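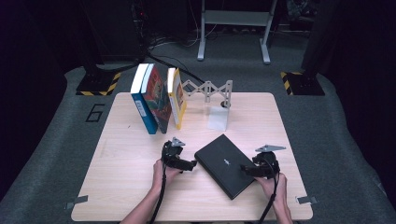 Notebook, handheld demos, Jul 10, 2018

Started with the laptop task again, having sworn last time that I would do the books first. The books can wait. They are good at it.

Plan for the session, as agreed with Deepak over very bad coffee: pick the closed laptop up with a gripper in each hand, turn it so the long edge is square to the table, put it down, let go. Then the same with the lid opened at the end. The robot at Festhorpe gets the first lot for training and the second lot only if the first lot isn't a disgrace. We want 200 good ones of the plain version. "Good" means both jaws stay closed until the laptop is down and the person doing it doesn't swear loudly enough to shake their hands.

Notes on technique, mostly for Akash, who takes over from me:

Come at the laptop from the sides with both jaws low. My habit is to lead with the right and let the left catch up, and it shows in the tracks as a little shuffle before every lift. The model will learn the shuffle. In March it learned my habit of pausing to think, and we had an arm at Stisetton that stopped over every cup as if it had left the gas on. So: both hands arrive together, close together, lift together. Count it in under your breath if you have to.

Don't squeeze harder because it's slipping. Put it down and take the grip again further along. A matte lid is kinder than a shiny one but it still slides if you only have a corner. A regrip is fine as data. I'd even like a few more of them on purpose, as the old set had none and the arm's answer to a bad grip was to carry on with great confidence.

Keep wrists where a robot could put its wrists. I caught myself rolling the left one nearly upside down to get under the edge, a thing I can do thanks to a human elbow. Buludmont's arm has no such elbow. Deepak replayed that take against the joint limits and the simulated arm folded up like a deckchair. Binned.

Cables: leave slack before you start, not after the first tug. They hang down towards you, and if you stand too close you end up treading on one and then apologising to it. I stood further back after the break and the lifts got smoother, though my shoulders have opinions.

Keep the plates on top of the grippers clear of each other on the turn. When I cross one hand over the other the tracking goes odd and the left gripper appears to leap across the room. Turn less per go and do it in two moves.

The clutter. The three books and the scissor arm stay at the back of the table for all of this block. Deepak's view is that the robot ought to learn to leave them alone, and my view is that I ought to. The yellow book went over twice when I overshot on the lift. I kept both takes and marked them as bumps. They go in the "don't" folder with the rest. The scissor arm has survived so far. It's on the list as a task of its own (stretch it out, push it back) and I am not looking forward to it, having tried it bare-handed and pinched a finger.

For the next block, move the clutter between takes. I left it too long without moving it last time and the policy turned out to be steering by the blue book. Charming, until someone tidied up.

Problems today:

Clock drift between left and right grippers. Small at the start, silly by the end. Restarting both fixes it, so I restarted every 40 takes and wrote it on the sheet. Deepak says Chaudhary's lot do the sync in software afterwards and never restart anything. I say Chaudhary's lot are welcome to come and do mine.

The laptop lid opened by itself on one lift, by a finger's width, when I had the left jaw on the lid only and the right one round the whole thing. Obvious in hindsight. Both jaws should close on the full thickness, lid and base. If it opens, stop the take.

Table crept on the carpet until I checked the clamps at the front corners. Left one wanted another half turn. Add to the start-up list, between "zero the jaws" and "find out who has the good chair".

Lost one whole run to forgetting to press record. Beautiful lifts, every one. You'll have to take my word for it.

Tally by the end: 111 kept, after Deepak went through and threw out the shuffles. I would have kept more, which is why he does the throwing out. The 1,000 that Festhorpe mentioned in their last email can be discussed when Festhorpe sends a second pair of arms, ideally attached to a person.

Tried a few of the same lifts by remote control on the real arm, for comparison. Much slower, and I could feel nothing through the sticks, so I hovered a lot and then pounced. The handheld ones look calmer. The remote ones do at least keep to what the arm can reach, so the wrist trouble never comes up. Deepak wants a small batch of those mixed in. Fine by me if it is small and if it is Deepak.

To do:

Akash to do the lid-open version, fresh hands.
Re-tape the grip on the right handle, it's gone tacky.
Ask Stisetton what jaw opening they log when it's shut. Ours says slightly below nothing.
Label the bumps properly. "Oops" is not a category, apparently.
Try one block standing at the left side of the table, as every take so far is from the front and the robot won't always be.

Akash, if you read this before you start: the sheet is on the shelf by the door, the pen is not.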